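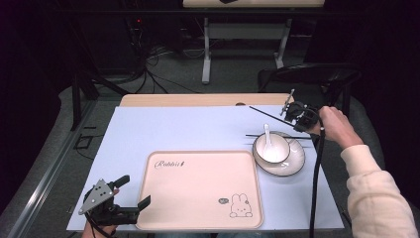

Tips for Recording Tableware Tasks with Hand-Held Grippers

Updated January 24, 2019

These notes come out of the table-setting and clearing sets recorded at the Lindham room. They cover preparation of the table, handling of the dishes and what to check between takes. Calibration and file upload are on separate pages.

Table covering

Use a plain sheet in one pale color. Patterned cloth gave us trouble with tracking chopsticks and spoon handles. Pull the sheet flat and tape it underneath at the corners. It does not need to reach every edge of the table, but mark where it stops, and put it back on the mark after washing. Iron out fold lines. A crease under a saucer makes it rock when the fingers close on the rim.

Choosing dishes

Bowls with a thin dark rim are easier to label than all-white ones. On a pale sheet the edge of a plain white bowl is lost under strong overhead light. Trays should have a raised rim the fingers can get hold of. Printed trays are acceptable, but note the print in the object list, and turn the tray between sessions so the lettering does not always face the same way. Otherwise the model may learn the print instead of the tray.

Keep a spare of everything. We replaced 5 bowls in September, all chipped on the saucer side.

Chopsticks and spoons

Thin chopsticks are the hardest item in the set. Laid flat on cloth, they leave the fingertips almost nothing to close on. Rest them across a saucer so that one end is raised, approach from the raised end, and close slowly. If both sticks are to move together, record that as its own task and do not mix it with single-stick takes.

A ceramic spoon standing in a bowl should be gripped at the upper third of the handle. Lift straight up until the spoon clears the rim, then move sideways. Dragging it over the rim tips the bowl and marks the glaze.

Holding the grippers

Start each take with one gripper at either side of the table, fingers open, and hold still for a second before moving. Keep the wrist straight. Let the cable hang outside the table edge; if it crosses the sheet it will sweep lighter items along with it. Long sleeves are fine if they fit at the cuff.

Rest after 20 minutes. Takes recorded by a tired operator show a drift in grip height that is tedious to filter out later.

Varying the layout

Move at least two items before every take. In the first Cutano set, 88 of 161 takes began with the bowl in nearly the same place, and the trained policy reached for that place whether the bowl was there or not. The repeat set had 119 takes with the start positions drawn from a list, and it trained better despite being smaller.

Failed grasps

Keep them if the operator recovers within the same take. Mark the time of the slip in the log. Discard the take if a dish leaves the table or if someone reaches in with a bare hand.

Cleaning

Wipe the finger pads with a damp cloth at the end of each session. Wash dishes by hand with unscented soap and dry them fully; a film of water under a saucer changes how it slides. Do not use polish on the trays.

Floor

Route cables along the wall side and tape them down wherever people walk. Check the plugs before the first take of the day.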